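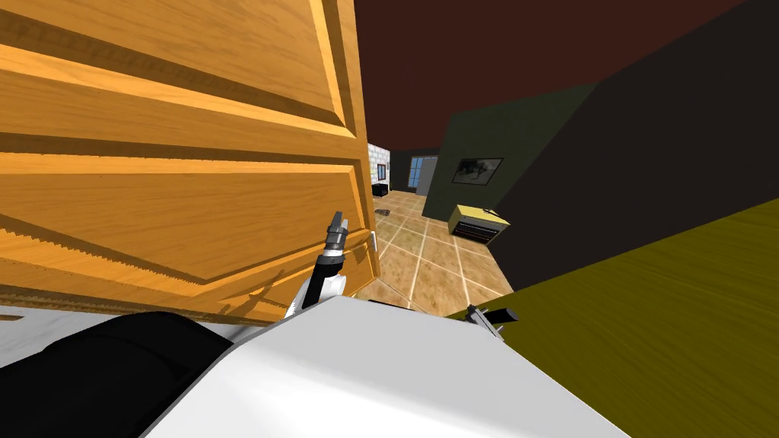
Shoppers who paid extra for the "lifetime" plan at Jesari were told again this week that lifetime means the lifetime of the product line, and several of them say they never heard that at the counter.

Home News Money Local Weather Subscribe

2019-11-07

Jesari, the home goods chain, stopped honoring repair claims on its older Cutero dishwashers in April. The company says the line has been retired, and that the plan, sold at the register for $35, ended with it. Customers who bought one as recently as two years ago are getting the same form letter as those who bought theirs long before that.

The letter offers a store credit of up to 6 percent toward a new machine. It doesn't say 6 percent of what. A Jesari spokesperson, asked whether the credit is figured on the price of the old dishwasher or the new one, said the company was "committed to a fair outcome for every household" and would follow up by email. The email repeated the sentence.

The plan's terms do mention a product line, on page five, in a paragraph headed "General." The sign that hung over the appliance aisle in the Mishra Avenue store said "Covered for life." It has since come down. Jesari would not say when, or whether other stores still have one up.

Retailers like these plans for a simple reason. Most buyers never make a claim, and a good share of the rest lose the receipt. That leaves a fairly small group who do everything right, keep the paperwork, and call when the pump quits. Those are the people now holding the letter.

Jesari's answer is that parts are no longer made. That may be so for some of them. But Stiltusitz, a parts dealer that sells online, lists pumps, door springs and spray arms for the Cutero line, all marked as in stock when checked for this story. Jesari said it could not speak to "third-party inventory." It did not explain why a third party can find a door spring and the company that sold the machine can't.

The chain says it has set up a review desk for customers who are unhappy with the credit. The desk takes requests by mail only. There is no deadline for a reply, and Jesari declined to say how many requests have come in or whether any has led to a repair or a refund.

A replacement plan went on sale last month at the same price. It is called Lifetime Plus. The terms run longer than the old ones, and the paragraph about product lines is still there, now on page six.

Customers who want a review will need the original receipt, the model number and a copy of the letter.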